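Bottles and Containers – Frequently Asked Questions

Hennessy Depot, 109 Plakulel Road, Mirnine
Last updated 15/02/2018

Which containers can I bring in?
Most empty drink containers between 70 mL and 3 litres. That covers plastic bottles, cans, cartons and small glass bottles. Milk bottles and wine bottles go in your kerbside bin at home.

How much do I get back?
You get 10 cents for each eligible container. We pay cash at the counter or put it straight into your bank account.

Do I have to rinse them?
They need to be empty. A quick rinse is appreciated, especially in summer, but we won't turn you away for a few drops.

Lids on or off?
Off, please. Plastic lids can go in the tub beside the sorting table.

Can I crush my plastic bottles to save room?
Please don't. The label and barcode have to be readable, and a flattened bottle often can't be scanned. If one has been squashed by accident, blow some air back into it and hand it over at the counter.

What if the label has come off?
Keep it aside from the rest. Staff will have a look and decide on the spot. Clear bottles with no label at all are usually recycled without a refund.

Are the ridged bottles different from the smooth ones?
No. The raised pattern is moulded into the plastic and stiffens the thin wall. Ridged and smooth clear bottles go in the same bag.

Can I drop off a full ute load?
Yes, but ring first if you have more than 1711 containers – we book large loads for the side gate. Smaller loads can turn up any time we're open.

Do you supply bags?
Ista bags are free from the front counter, two per household. They are reusable, so bring them back with you.

Can our club collect for a fundraiser?
Yes. Ask for a club number and quote it each time someone drops off. Totals are paid out every November, or earlier on request.
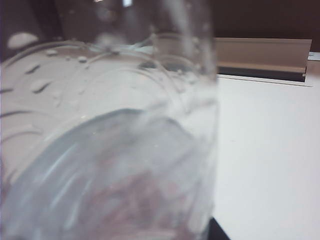 Clear plastic bottle with a moulded ridge pattern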